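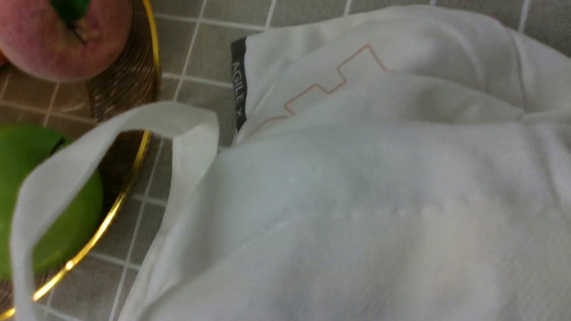

Figure 6. Wrist camera view of the bag-and-basket practice layout, with the bag strap lying across the fruit basket.

Section 4. Setting Up and Looking After the Wrist Camera

Welcome back. If you have worked through Section 3, your Griva arm is bolted down, powered, and homing the way it should, and you have probably been itching to make it pick something up. We would ask you to hold off a little longer and spend an unhurried half hour with the camera first. Nearly every call that comes in to our Drandport workshop about "bad grasps" ends with somebody wiping a lens or tightening a screw, and we would much prefer that you have the pleasure of fixing it yourself.

The layout in Figure 6 is the one we like to use for this job. It has a soft white bag with a printed outline and a small black label (AGILE X, reading down the tag), gray tiles with light grout lines, and a wire basket with a gold rim holding a peach and a green apple. You don't need the same things on your own bench. Any soft, pale item, something shiny, some small lettering, and a surface with straight lines on it will do nicely.

4.1 Before you start

You will need the 2 mm hex key from the accessory pouch, a clean lens cloth, and the Babalola viewer open on your computer. If you haven't installed the viewer yet, go back to Section 2 and do that now. We'll wait!

CAUTION: Press the stop button and lock it before you put your hands anywhere near the wrist. The arm can settle a little when the brakes let go, even if it looks quite happy where it is.

4.2 Cleaning and seating the camera

1. With the stop button locked, hold the camera housing gently between two fingers and try to wiggle it. There should be no play at all.

2. If it moves, snug up the two small screws on the underside of the bracket, a quarter turn at a time, going back and forth between them. They are little screws and they strip easily, so please go gently.

3. Breathe lightly on the lens and wipe it from the middle outward with the cloth. Paper towels and shirt tails leave lint behind, and they can scratch the coating too.

4. Follow the cable back from the camera to the first clip on the forearm. Leave enough slack there for the wrist to turn all the way in both directions.

Note: Bright kitchen and shop lights will show up every fingerprint as a milky patch. If your picture looks foggy but sharpens up when you dim the room, clean the lens again before you change any settings.

4.3 Setting the focus and exposure

5. Step back, unlock the stop button, and send the arm to the LOOK DOWN position from the viewer's Move menu. Wait until the arm has come to a complete rest.

6. Open the Live tab and find the small lettering you put out. In our layout that is the label on the bag. Turn the focus slider slowly until the letters are as crisp as you can get them, go a little past, and come back.

7. Set Exposure to 84 to begin with. Look at the palest thing on the bench. You want to be able to see the soft gray shading in the folds of the cloth, and if it has all gone to one flat white, bring the number down a few steps at a time.

8. Now look at the shiny item. A few bright glints along a metal rim are perfectly fine and won't bother the software. A glare that spreads out and hides the edge is too much, so move the lamp or lower the exposure a bit more.

9. Write both numbers on the card inside the back cover. Our own test arm sits at focus 641, but every lens is a touch different and yours may well end up somewhere else.

Note: Straps, handles, and other things that stand up toward the camera will often look softer than whatever is lying flat. Set the focus on the flat items. If everything is blurry, including the grout lines, check that the arm has really stopped and then repeat step 6.

4.4 Checking for overlaps

A strap that falls across a piece of fruit, as it does over the apple in our figure, makes a good hard test. The viewer should draw one outline around the bag with its strap and a separate one around the fruit.

10. Press Find Objects and give it a few seconds.

11. If the strap and the fruit come back as one object, press Split and tap once on each. Save the result with Keep.

12. If the same two things run together again, lower the Merge setting by one and go back to step 10.

CAUTION: Do not run a grasp on a loop or handle that is draped over something else until Find Objects has separated them. The arm may lift both, and a basket on its way to the floor makes a dreadful mess.

4.5 Regular care

Wipe the lens at the start of each working week and check the bracket screws whenever you change the gripper pads. The viewer keeps a tally of wrist turns under Service, and at 1,582 it will ask you to inspect the cable. Please do look for shiny or flattened spots near the forearm clip before you tap Done.

Replacement cables and brackets come from Firkico; have your arm's serial number handy. For anything that has you stumped, write to Magdolna Jakab at the Drandport service desk and attach a saved picture from the Live tab along with your focus and exposure numbers.

Continue to Section 5, Teaching the First Grasp.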